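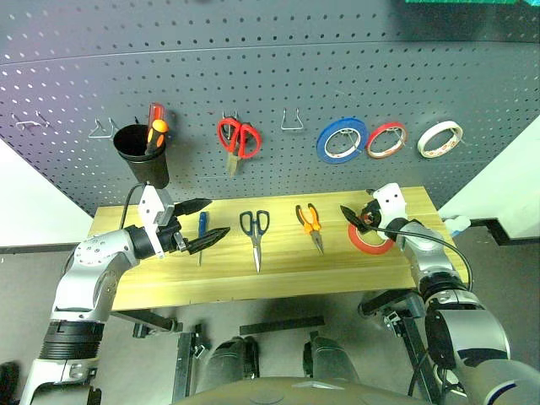 Pegboard and bench top, with the tape on its hooks.

The Great Pegboard Question: a gallery of one

Every few years somebody tells me that a pegboard will change my life. This time it was Corentin Rey, who has had one over his own bench since February and talks about it the way other people talk about a new knee. I said I would look into it. I have now looked into it, and I remain to be persuaded, though less firmly than I was.

The picture at the top of the page is the only one up so far. Mali Foulkes has promised more from her shed and Ruby-Lee Fairweather says she has a drawer to show us. They will go below when they arrive, with a line or two each. Until then, a few lines on what we have.

The board. Dark grey, with evenly spaced round holes. I like the colour. A white board shows every thumbprint, and the brown sort always looks to me like the back of a wardrobe. Whether anybody needs that many holes is another matter. In my experience you choose your places on the first afternoon and the rest of the holes hold dust.

The hooks. Wire ones, and several with nothing on them. Believers call this "room to grow". I would call it shopping for tools you haven't thought of yet. Hnat Dmytriv takes the opposite view and says an empty hook tells you at once that something is out on the bench. He may be right, if you can remember what lived there. He paints outlines round his. I would rather not live with outlines.

The cup. Black, fixed to the board, with two screwdrivers standing in it, one red-handled and one orange and black. I have no quarrel with the cup. It does what a jam jar does, and a jam jar is free, but you can't knock this one over with your elbow.

The tape. Blue, red and white rolls in a row, and I'll admit this is the part that nearly won me over. Tape in a drawer gets fluff along its edges and you never find the end. On a hook you can at least see which colour is running low. There is another red roll down on the bench top, which will surprise no one who owns tape.

The scissors. A red-handled pair hanging up, blades down, and a pair with dark blue and black handles lying on the wood. This is my whole objection to pegboards in one go. The board gets one pair and the bench gets the other, and I know which pair I'd pick up.

The bench top. Pale yellowish wood with a faint grain. Also on it are a small screwdriver with a blue handle and some orange-handled pliers. Ngaio Costigan would have a mat over that wood before anyone was allowed near it with pliers. I'd leave it alone and let it get scratched.

For anyone pricing this up, Corentin's board is a Gasura and he swears by it. Mine, if I weaken, will be whatever is cheapest. Please don't write in to recommend the Ulmont hooks. I have had the Ulmont hooks, and they came out of the board every time I took the hammer down.

Page last changed May 6, 2023. Mali's shed to follow.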